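Revised Bench Rules for Two-Arm Cells Take Effect in February

Members who took part in last year's consultation will recall that the working group on shared robot cells was asked to replace the existing bench guidance with a shorter set of rules that could be read in one sitting. The revised text has now been adopted. It applies to every two-arm cell operated under the Plaltalska program, including cells on loan to partner sites, and it comes into force on 03/02/2020. The earlier guidance is withdrawn from the same day and printed copies should be removed from the cell folders.

The new text runs to 40 clauses, most of them a single sentence. Much of the wording will be familiar. This item sets out what has changed, what has stayed the same, and what sites are expected to do before their next review.

Why the guidance was revised

The previous guidance was written for cells that ran one task for months at a time. Few cells are now used in that way. A typical cell may be set up for sorting in the morning and for hand tool placement in the afternoon, with different staff on each shift. Under those conditions the old text left too much to local habit. Reviewers visiting the Prumex and Villanueva sites found that both were working carefully, but that each had its own idea of what a cell ready to start should look like. Logs from the two sites could not be compared without a good deal of correspondence.

Several sites also asked for clearer wording on tools. The old guidance spoke of "parts and fixtures" throughout and did not say whether a screwdriver or a pair of pliers counted as either. Some operators logged such items and others did not.

The start state

The most important change is the introduction of a defined start state. Before any run begins, the bench must hold only the items named on the task sheet. Neither arm may be holding an object. Both grippers must be clear of the work surface and clear of every item on it. Containers named as empty must be checked by eye from above, including the corners nearest the back wall, where small screws and washers tend to collect.

The task sheet must state where each item is to be placed and, for long items, which way it is to point. For hand tools, direction is given by the shaft. A sheet that reads "screwdriver, right of bin, shaft toward back wall" is sufficient. A sheet that reads "screwdriver on bench" is not, and runs made under it will be returned for correction. Small differences in angle are allowed unless the sheet says otherwise. 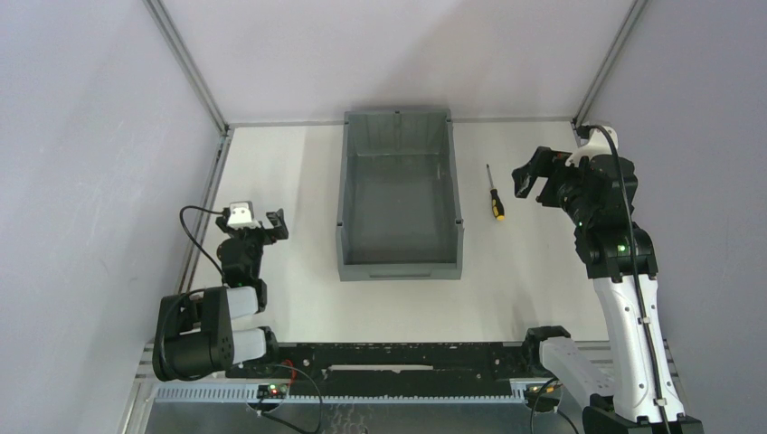 Vinolier

Placement of bins and large containers

A large bin takes up a considerable share of the bench and limits where the arms can travel. Clause 14 therefore asks that the bin be placed first and everything else after it. The bin may be set back against the rear edge of the work surface, with its open top unobstructed. In the cell shown, the gray bin sits in this way near the middle of the bench, and a band of white table is left between its front end and the front edge. Sites are asked to keep a similar clear band wherever the size of the container permits. It gives an operator somewhere to set an item down during a change of task, and it makes a stray part easier to notice.

The working group considered requiring a marked outline for each bin. The proposal was not adopted. Tape lifts at the edges, and three sites reported that old outlines had been mistaken for current ones. Sites that already use outlines may continue to do so, provided that only one set is on the bench at a time.

Hand tools on the bench

Hand tools are now treated as a separate class of item. Each must be listed on the task sheet by type and by the color of its handle. A tool should lie flat on the work surface with a visible gap between it and the nearest gripper. The black and yellow screwdriver in the same cell lies between the bin and the right arm, with a short stretch of open table on the gripper side, and this is the spacing that reviewers will look for.

No fixed distance has been set. The group received strong views on this point. Members from Prumex favored a measured gap, checked with a block. Members from Villanueva observed that the fingers of different grippers open to different widths and that one figure could not suit all of them. The adopted wording asks for "a gap that can be seen plainly from the operator's position". It will be looked at again once a full year of logs is available.

Tools with exposed cutting edges remain outside the scope of these rules and may not be used in a two-arm cell without separate written approval.

Arm positions at rest

The earlier guidance required both arms to be parked in matching positions before a run. This requirement has been dropped. In many cells the arms are given different duties, and a matched position served no purpose beyond a tidy appearance. One arm may be folded close while the other is more extended. What matters is that each position is recorded on the sheet, that it can be reached again without crossing the path of the other arm, and that no part of either arm rests on a wall or on a bin.

Operators are reminded that a status light on an arm is not evidence that the arm is safe to approach. The stop control must be engaged before any person reaches over the work surface, whatever the light may show. This clause is carried over unchanged from the earlier text and is the one most often raised at reviews.

Cables

Cables received more comments during the consultation than any other subject. The adopted clauses are brief. A cable that runs along an arm must be fastened to it at no fewer than 2 points on the long forearm section. Slack near the wrist is allowed, as the joint needs it, but a loop must not be able to reach the bench or catch the rim of a container at any position used in the task. Operators should move each arm slowly through its full set of positions after any change of cable and watch the loop throughout.

Cables and small electronic units at the front of the bench are covered by a separate clause. They should be routed so that an operator can stand at the front and lean in without touching them. Where this cannot be done at once – some older frames leave very little room – the site should note the fact in its log and propose a date for the change.

Walls, surfaces and general condition

Plain walls on three sides remain the standard enclosure. Scratches, scuffs and chipped paint do not need to be repaired so long as they do not leave a sharp edge or shed material onto the work surface. Several members had asked whether a worn wall would count against them at review. It will not. Walls should, however, be kept free of notices, labels and tape on their inner faces.

The work surface should be wiped at the end of each shift with a dry cloth. Sprays are not to be used inside the enclosure.

Records

Each run is to be entered in the cell log with the task sheet number, the operator's initials and the state of the bench at the start. If an item is found out of place, the entry should say so in a few words before the item is corrected. Reviewers have no wish to see perfect logs and will take more interest in a site that records its errors promptly.

The limit on consecutive runs has been set at 400, after which the cell must be stopped and the start state checked again in full by a second person. The former limit depended on hours and was difficult to apply in cells that stand idle between tasks. Logs are to be kept until the site's following review is closed.

What sites should do now

Each site should name one person to hold the current text and to answer questions about it. Existing task sheets remain valid through the end of February, after which they must be rewritten to include the position and direction of every item. Sites with a large number of sheets may send a small batch for comment first. A blank sheet in the new layout is available from the program office on request, under reference 1462.

Reviews already scheduled will go ahead as planned. For the first round, departures from the new clauses on tools and bin placement will be noted for the site's attention and will not affect its standing. Departures from the clauses on stop controls will be treated as before.

Comments on the working of the rules should be sent to the program office in writing, with the clause number given at the head of each comment.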